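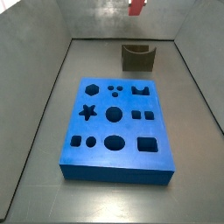 Kunik nerf — too much or fair?

carolp54
so the patch hit and Kunik's shield bash is down to 325 from whatever it was. also the stun is 2 turns now only if the target is already slowed. who asked for this. I had her in my front row since Bernton and now she just stands there getting hit

saltau_main
fair imo. she was in every single team I ran into. every one

dvandusen
Fair?? She was the only tank that could hold the bridge in Bernton on hard. Georgiou can't do it, no self heal. Tried four times last night, wiped on the archers every time

saltau_main
use Saltau then. put him behind Georgiou and let the smoke go off first turn. archers miss like half their shots

carolp54
Saltau dies if anything breathes on him

saltau_main
not if he's behind Georgiou, read it again

jinfeng_s
Level matters here. Under 54 Saltau doesn't have the second smoke and then yeah he drops turn three. Over that he's great. I don't think you two are talking about the same Saltau lol

carolp54
ok mine is 41. that explains some of it

dvandusen
still doesnt fix the real problem. The nerf is fine for pvp, terrible for story. Should of split the numbers like they did with the healer in February

jahangir_c
Agree w/ this. Split it. Nobody in story mode was complaining about her

saltau_main
splitting is a mess, then you learn a character one way and she works different somewhere else. I hated the healer thing

jahangir_c
you hated it but did you stop playing the healer

saltau_main
no

dinesh_s
Kunik is still good, you just need a slow first. I run the frost trap on Georgiou, trap goes down turn one, Kunik bashes turn two, stun lands. Costs a slot but the bridge is doable. Cleared it twice on hard since the patch

dvandusen
which trap, the wide one or the cheap one

dinesh_s
cheap one. wide one is 4000 gold and the slow is the same lenght, only the area is bigger. bridge is narrow anyway

carolp54
huh. didn't think of that. giving up the taunt for it tho?

dinesh_s
Yes drop taunt. Archers ignore it half the time

jinfeng_s
They don't ignore it, they're out of range of it. Taunt is fine if you move up two tiles first

dinesh_s
moving up two tiles is how you die

dvandusen
ok got it with the trap. third try. Kunik had a sliver left. Still think the nerf is dumb

carolp54
grats! leveling Saltau tonight, will try both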